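The patience of the cable

At Mamcombe, progress is measured in episodes. The tally stood at 631 when I visited in March.

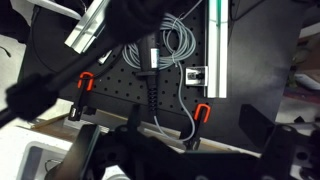 Each one is a person guiding the arm through a small chore with cables and a pegboard, and each is meant to teach Ollus, the company's learning system, to do it alone. Suqin Duan, who runs the sessions, had thrown out 309 of them. Hesitations, mostly, or a grip she didn't like.

So the machine learns from what is left, which is to say from Duan's taste. I asked what happens when the board moves. "We collect more," she said.

Tipene Partington, the founder, talks about factories by next year. I watched 13 attempts without a human hand on the controls. He called 4 of them clean. Then he went to take a call, and Duan went back to recording.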